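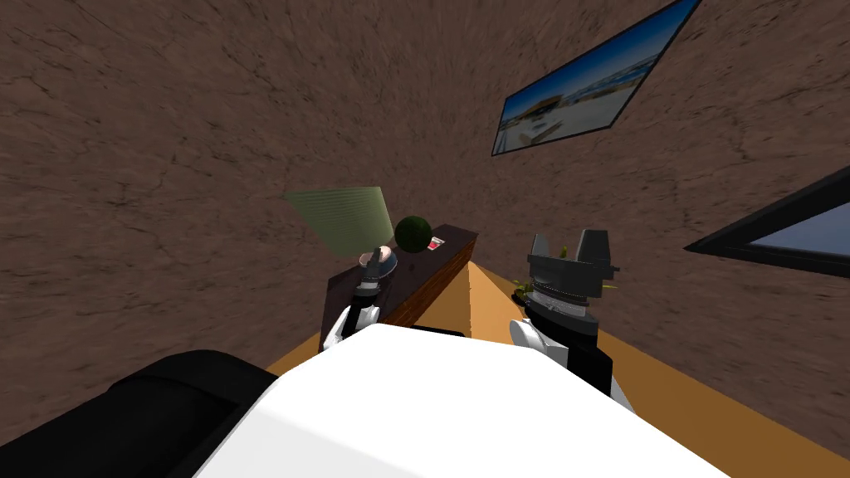 Sim tips for tabletop pick work, from the bench notes

Quick page this time. We spent most of September running the same grasp test over and over in simulated rooms and I said I'd write up what helped. So, tips. No particular order.

Wall textures first. Use ugly ones. Our early rooms had flat cream walls and the policy did great in them and fell apart anywhere else. Uyên Bùi swapped in rough plaster, cracked, mottled, whatever she could find in the folder, and the success rate on unseen rooms went up. Same arms, same objects. Cheap fix, do it first.

Turn the table. Don't leave it square to the robot. A table at an angle gives you edges the arm has to respect, and you find out fast if your planner clips corners. Ours did.

Lamps are worth the trouble. Thin neck or narrow base, big shade, and the shade gets in the way of the wrist. If your gripper can come in low next to a lamp base without the forearm brushing the shade, most other stuff on a table is easy. Tilt the shade too. People's lamps at home are never straight.

Put a ball near it. Balls roll off when you bump them, so you get a free contact detector. Read the ball pose at the end of the run, if it moved you touched something. Phong Nghiêm came up with this and it replaced a whole page of contact logging.

Things on the wall: leave them in. Framed pictures, windows. We took them out once to save render time and the depth guesses near the wall got worse, not better. Still don't know why. Lợi thinks the flat areas starve it of features. Could be.

Two arms, one job. Park the spare arm with fingers up and well off to the side. We had it parked low for a week and it kept drifting into the plants.

Numbers, for those who asked. 139 rooms, 3 seeds each, same starting pose. The plain-wall policy dropped the lamp in more than half the test rooms. The rough-wall one was well under that. Full table is in the Vurel writeup, when Ama Baidoo is done checking it, dont ask me for it before then.

What didnt help:

Longer training on the same rooms. Waste of a weekend.

Shinier floors. Looked nice, no change at all.

Fancy lampshade meshes. A plain box with stripes did as well as the Lakatos scans and loads in no time.

Housekeeping. Save the seed in the file name. Save the camera tilt as well, a couple of degrees changes how much of the robot's own body fills the view, and then you're comparing two different tests. Ask me how I know.

Mask the body or don't, but pick one and stick with it. We left ours unmasked. White torso takes up a good chunk at the bottom and the policy learned to ignore it by the second day.

Old desktop people: yes it runs on the slow machine, turn shadows off, go make lunch.

Next up is drawers. Thư Doãn has the Gikeo cabinet model half working, hinges are backwards. If anyone has a decent drawer slide that doesn't jitter, send it over.

Updated 3 Oct 2021, fixed the room count.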